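Bench cell, two-arm harness station: gripper and cable service
July, started 9.20, Eulalia Orellana

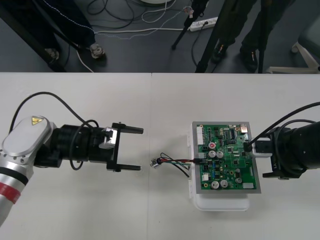 Notebook 2, page 420

Cell down for its service and for the fault Harvey logged: left gripper stopping short of its open position every so often, worst late in the shift. No alarm on the arm controller. The gripper just reports "not reached" and the program waits until somebody clears it. Counter on the left gripper read 2670 cycles since the last clean. The interval on the sheet is 2000, so we ran over. Raili has put the counter on the start screen now, where it should have been to begin with.

Left the board on its plate and box with the harness plugged in at the left-hand side, free connector lying on the table between the two grippers. I wanted the work in place for the reach checks later. Drives off and locked before touching either arm.

Left gripper

Fingers moved by hand with the gripper unpowered. Smooth to the last bit of travel, then a gritty patch near full open. Took both fingers off, marked them upper and lower first. Fine grey dust in the slides and a flake of cable insulation in one corner, which I think is the real trouble. Brushed out, wiped with a dry cloth, then a thin smear of the Balum grease on the slide faces. Do not use the Lonereo tub from the cupboard, it is too stiff for this and Asanka had to clean it all out last time.

Refitted fingers, screws in crosswise, torque as on the card inside the cabinet door. Powered up, ran open and close from the pendant at slow speed, then at working speed. Opens fully and reports it. Counter reset.

Cable on the left arm

The black cable goes in a wide loop from the silver housing over the wrist and back. Abla asked whether it should be tied in tighter. I tried it with a temporary tie and turned the wrist to each end of its travel. With the tie on, it pulls at the gripper end before the wrist is there. Took the tie off again. Leave the loop as it is until we get the longer sleeve from Shevchuk, and check by eye at every start that it hasn't worked its way down towards the fingers. I have written this on the start-up sheet.

No wear found on the outer jacket. The flake in the slide did not come from this cable, so it must be from one of the harness wires. Asked Harvey to keep the bad harnesses aside instead of binning them.

Right gripper

This one holds position at the right edge of the board while the left arm handles the connector, so it sees far fewer strokes and was clean inside. Checked the screws on the white bracket at its side. One took a small turn, the rest were tight. Put paint marks on the heads so that we can see next time if any have moved.

Board plate and box

Pressed on each corner of the plate in turn. Slight rock at one corner. The box was sitting on a crumb of something on the tabletop. Cleaned under it, put it back to the pencil marks, no rock. If the rock comes back with a clean table, look at the box itself before anyone starts changing taught points.

Taught points

Power back on at 13.40. Stepped the left arm through approach, grasp and lift with the speed held down. Approach was slightly low after the box had been moved, enough that the lower finger would brush the table. Raised the approach point and saved under a new name. The old one is still there, please don't delete it yet. Grasp point unchanged. Right arm stepped through as well, contact at the board edge looked the same as before and I did not change anything.

Raili's view is that we should have a proper locating stop for the box so this does not depend on pencil. I agree. Otport quoted for one in spring and the drawing should be in the shared folder. Asanka will find it and ask if the price still stands.

Floor

Cables behind the table need sorting out. The power strip is lying loose on the floor among the cables, and a foot in the wrong place would take the cell down. Abla to fix it to something and route the leads along one side. Not done today.

Still open

Longer sleeve for the left cable (me, ordered)
Locating stop for the box (Asanka)
Power strip and floor cables (Abla)
Set of rejected harnesses to look at for nicked insulation (Harvey)
Grease tubs to be labelled by machine, Lonereo tub moved to the other cupboard (Raili)

Handed back to Harvey at 15.10 at reduced speed. He will put it up to full tomorrow morning if there is no "not reached" on the log overnight.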